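Dresta opens furniture repair and reuse hall in Givville

Office chairs, desks and cabinets will get a second life in the former Sellar print works

Givville, June. Dresta, the company for repair and resale of used office furniture, opens its new hall in the former Sellar print works this month. The hall will receive furniture from offices that are moving, closing or changing their equipment. After inspection and repair, the furniture will be sold to small firms, schools and private persons at a reduced price.

The company worked until now from two rented garages on the other side of the town. The garages had no lift and no proper heating, and larger pieces had to be refused. In the last year of work there, Dresta repaired 626 pieces of furniture, and most of them were office chairs. With the new hall the company can also accept meeting tables, filing cabinets and reception desks.

"People are often surprised how small the fault is," said Bujar Đorđević, founder and director of Dresta. "A chair goes to the rubbish and the only problem is the gas lift or one broken castor. The part costs very little and the work takes less than one hour. We want that this becomes the first idea of every office manager, before the container is ordered."

The building stood without a tenant for six years after the Sellar printing business moved away. The owner of the building, the property firm Georgiev, renewed the roof and the electrical installation before the start of the lease. Dresta paid for the workbenches, the washing area for upholstery and the shelves for spare parts. The old loading ramp was kept, and delivery vans can drive directly to the door from the yard.

The hall is divided in three zones. Furniture comes first to the reception zone, where every piece gets a number and a short written check. From there it goes to the workshop or, if it cannot be saved, to the dismantling corner. Castors, armrests, screws and gas lifts from dismantled chairs are cleaned and stored for later repairs. The third zone is the shop, where the finished furniture can be tried before buying.
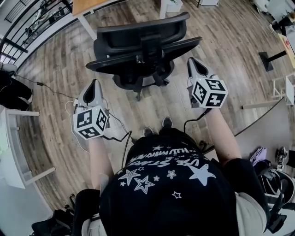
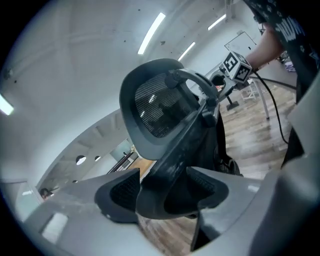

The second picture shows a black office chair. Office chairs are the largest group in the work of Dresta.

Dresta will employ 6 people in the new hall, two more than before. One of the new posts is for an upholsterer, a trade which is not easy to find in the region. The company also plans to offer places for students of the vocational school who want to learn the basics of repair. The students will work beside an experienced colleague and will receive a written reference at the end.

The workshop will be led by Radomir Tomić, who repaired furniture for hotels and theatres before he joined the company. He prepared the list of checks which every chair must pass before it can be sold.

"A person sits on this chair eight hours in a day, so it is not enough that it looks nice," said Mr Tomić. "We test the height, the tilt, the back support and each wheel. If one thing is not right, the chair goes back to the bench. I would not sell a chair on which I do not want to sit myself."

Prices in the shop will start at 41 euros for a repaired office chair without armrests. Chairs with armrests start at 49 euros. Every chair is sold with a guarantee of one year for the mechanical parts. The guarantee does not cover the fabric, but customers can order new fabric in several colours for an additional payment. Schools and registered associations can ask for a separate offer when they need a larger quantity.

Firms which want to give away furniture are asked to send a short list and a few photographs before delivery. Dresta answers with the information which pieces can be accepted and if collection is possible. Collection inside Givville is free of charge for complete office rooms. For single pieces, the owner brings the furniture to the ramp. The company cannot accept mattresses, kitchen appliances or furniture with water damage.

Private persons can bring their own chair for repair too. The check is free, and the customer receives the price before any work begins. Simple repairs, for example a change of castors, can usually be done while the customer waits.

The shop will be open on working days from 9 a.m. to 5 p.m. The ramp for deliveries closes one hour earlier. Parking for customers is in the yard behind the building, with the entrance from the side street.

Contact for the press and for visits to the hall: Bujar Đorđević, Dresta, former Sellar print works, Givville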